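Stukora 木质台面保养与维修 常见问题

Daltier 家居技术支持 更新日期：2020年1月21日

适用范围：Stukora 系列餐桌、工作台及单独销售的台面板。Miah 系列为石材台面，请查阅相应页面。

Stukora 台面有几种表面处理方式？

出厂时分为硬蜡油和水性哑光漆两种。处理方式印在台面背面的标签上，代码 H 为硬蜡油，代码 L 为水性漆。标签缺失时，可在台面背面不显眼处滴一滴清水，静置十分钟。木色变深的一般为硬蜡油面，无变化的一般为漆面。两种表面的保养方法不同，请先确认再操作。

日常清洁用什么？

用拧干的软布顺木纹擦拭，再用干布擦一遍。可加少量中性洗涤剂，稀释比例为 1:200。不要使用含氨、含氯或带研磨颗粒的清洁剂，也不要使用蒸汽清洁机。三聚氰胺海绵属于研磨材料，在漆面上会留下发亮的斑块，无法通过擦拭恢复。

硬蜡油面多久补一次油？

家庭使用每年一次，建议安排在九月，即供暖开始之前。餐饮场所每季度一次。判断标准是水滴测试：水滴在五分钟内渗入木材，说明油层已经变薄，不必等到规定周期。

补油的步骤是什么？

先清洁并晾干二十四小时。用 320 目砂纸顺木纹轻磨，清除粉尘。将油少量倒在无绒布上，薄涂一层，十五分钟后擦去表面多余的油。二十四小时内不要放置重物，七天内不要用湿布擦拭。用过的油布须平铺晾干或浸水后丢弃，揉成一团存放有自燃危险。

一罐油能涂多大面积？

560 毫升装的 Wurkgate 维护油在薄涂一层的情况下，可处理两张标准餐桌。旧台面首次补油时吸油量较大，按一罐一张计算。

白色水印怎么处理？

漆面上的白印多为水汽进入漆膜所致，先在通风处放置四十八小时，部分会自行消退。未消退的，不要用熨斗隔布加热，漆膜可能起泡。硬蜡油面上的白印可以局部打磨后补油。局部补油的边缘会有色差，一般在数周内变淡，要求颜色一致的，请整面处理。

黑色斑点是发霉吗？

多数不是。含单宁的木材接触铁和水之后会生成深色化合物，常见来源是铸铁锅底、罐头底圈和钢丝球碎屑。可用草酸溶液处理，操作时戴手套和护目镜，处理后用清水擦两遍，干燥后补油。漆面出现黑斑说明漆膜已破损，需要重新涂装。

台面能承受多高的温度？

漆面不超过 70 摄氏度，硬蜡油面不超过 80 摄氏度，均指短时接触。刚离火的锅具必须使用隔热垫。隔热垫底部若为软质 PVC，不要长期放在漆面上，增塑剂迁移会使漆膜发黏。

冬季出现细裂缝，是否属于质量问题？

室内相对湿度低于 35% 时，木材收缩，端面可能出现发丝状裂纹。裂纹宽度在 0.5 毫米以内且湿度回升后闭合的，属于材料正常变化。超过这一宽度，或裂纹贯穿上下表面的，请提交维修申请。

台面翘曲怎么办？

先检查底部固定件。长孔连接片的螺丝应拧到贴合后回退四分之一圈，给木材留出横向移动的余量。拧死的螺丝是翘曲和开裂的常见原因。松开后在稳定湿度下放置两周，再测量平整度。

保修期内哪些情况不予受理？

自行改装、切割、更换涂层，户外使用，以及未按代码选择保养产品造成的损坏。商用场所的保修期为家用的一半。

上门翻新如何收费？

整面打磨并重新上油，标准餐桌为 1,110 元；改为水性漆的，为 2,000 元。费用含材料，不含搬运。打磨作业需要电源和可开窗的房间。

颜色和木纹与样板不同，可以退换吗？

木纹走向、色调深浅不作为退换依据。浅色木面在不同光线下的观感也有差别，下列各图均为浅色木纹台面。
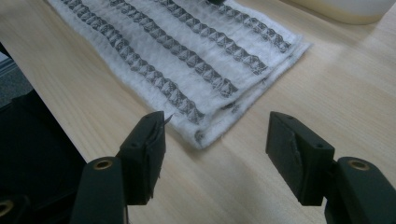
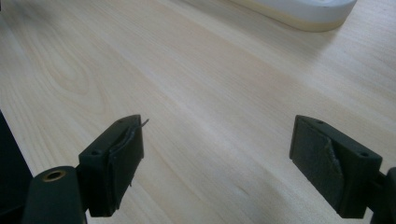
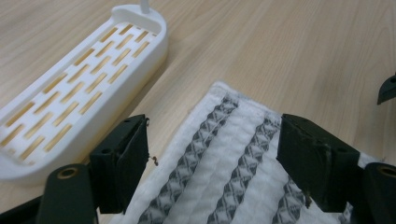
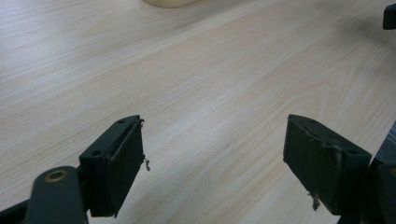
读者留言，Stukora 工作台用户：补油那一节希望补充温度条件。我在十二度左右的车库里操作，按十五分钟擦油，第二天表面仍然发黏，又用干布擦了两遍，放到第四天才干透。另外背面标签上的 H 已经磨掉一半，看起来像 L，我是做了滴水测试才确认的。建议把代码也印在说明书首页。

回复：低于 15 摄氏度时不建议施工。温度条件将写入补油步骤，标签问题已转交产品部门。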